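Meeting Room Hire – Frequently Asked Questions

Who may book the Forano Room?
Bookings are open to members of the Plarkness Centre and to registered community groups. Applications should be addressed to the bookings officer, Birsen Işık.

How far in advance should we apply?
Applications must be received at least four days before the meeting. February dates fill early, and groups are encouraged to nominate an alternative.

May we rearrange the tables?
Yes. Tables may be moved, provided they are lifted and not dragged, and returned to their original positions afterwards.

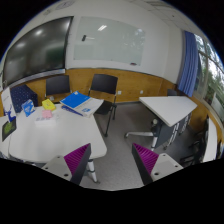
Notebooks, sticky notes, booklets and other stationery should be taken away at the end of each session, unless the centre has agreed to store them – please ask when booking.

What happens to items left behind?
Unclaimed items are held at reception for three weeks, after which they may be donated or recycled.

Is a bond payable?
A refundable bond of $300 applies to evening bookings only.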